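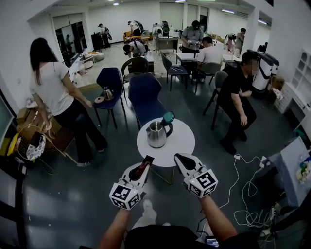

Stainless steel kettle with the lid open, on the round table.

Electric Kettles in the Shared Room: Frequently Asked Questions

These are the questions members at Gerdale ask most about the kettles. If yours isn't covered, write to Selina Thaler at the front desk.

Who can use the kettles?
Anyone with a day pass or a monthly membership. Guests can use them too, as long as the member who signed them in is in the building.

Where should I put a kettle while I fill cups?
On a table. The round white one works well. Please don't carry a kettle with hot water in it across the room, and watch for cables on the floor even when it's empty.

Can I leave a kettle on a chair?
Only if it is empty, cool and unplugged. The seats are soft and a kettle tips easily.

How much water should I put in?
Stay between the MIN and MAX lines. If you only want tea for yourself, 2 cups is plenty. Overfilled kettles spit from the spout when they boil.

Does the lid have to be closed?
Yes, while it is heating. With the lid open the kettle may not switch itself off. Once you have poured out what's left, tip the lid open and leave it that way so the inside can dry.

The kettle won't turn on. What should I do?
Check that it is sitting flat on its base and that the base is plugged in. If it was just used, or was switched on dry, let it cool for 12 minutes and try again. If it still won't start, unplug it and tell Reinaldo Rangel. Please don't open it up.

There are white flakes in the water. Is it safe?
Yes. It's limescale from the tap water. Descaling is done every 6 weeks, and sooner if somebody reports it.

How do I descale one myself?
Mix equal parts white vinegar and water, fill the kettle halfway, bring it to a boil and let it stand for an hour. Pour it out, then boil and discard plain water twice. Put a note on the lid while the vinegar is in there.

Can I heat milk or soup in it?
No. Water only. Milk burns onto the bottom and the smell stays for weeks.

How do I clean the outside?
Unplug it, let it cool and wipe it with a damp cloth. Scouring pads scratch the steel. Never put the kettle or the base under the faucet.

Can I borrow one for an event?
Yes, for the same day. Ask Nhyira Lamptey by July for anything in the fall, when the room fills up. Return the kettle empty, with its base.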